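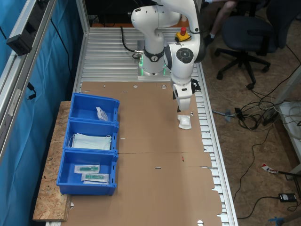
## Notebook, November -- adhesive trials for the Zellitz labels

The purpose of this week's work was to establish whether the paper labels supplied by Zellitz will remain attached to glass jars kept in a cold store. Hok-lam Lam prepared the jars and I kept the record. The previous entry on ink smudging (batch 1147) should be read alongside this one.

**Materials.** Two pastes were compared: the wheat starch paste used to date, and the Dodano gum, diluted as directed on the tin. All jars were washed in plain hot water and left to dry overnight on the rack by the window. One jar had a chip in the rim and was withdrawn.

**Method.** Each label was brushed on the back with a single coat, placed by hand and pressed with a folded cloth. The starch paste was made up with 300 ml of water, as before. The gum required 200 ml, though the first mix was lumpy and had to be strained through muslin. Jars stood on the bench for about 2 hours before going into the cold store.

**Observations.** The starch labels lifted at the corners by the following morning, chiefly on the side nearest the fan. The gum labels held at the corners but wrinkled along the lower edge -- Lam attributes this to too much water in the coat, and I am inclined to agree. Neither paste stained the printed face. When the jars were returned to the bench and allowed to mist over, two of the starch labels could be slid off with a thumb. The gum labels could not be moved.

**Soaking.** Wycliffe Rugemalira has asked that the labels should still come away in warm water, as the jars are to be used again. The gum left a thin film which needed a second wash. The starch left nothing.

**To be done.**

- Repeat the gum trial with less water, same brush.
- Move one shelf of jars away from the fan.
- Ask Kuo whether the heavier paper is still in stock.
- Return the borrowed scales to the Grikus store before Sunday.

The muslin is in the second drawer and must be boiled before it is used again.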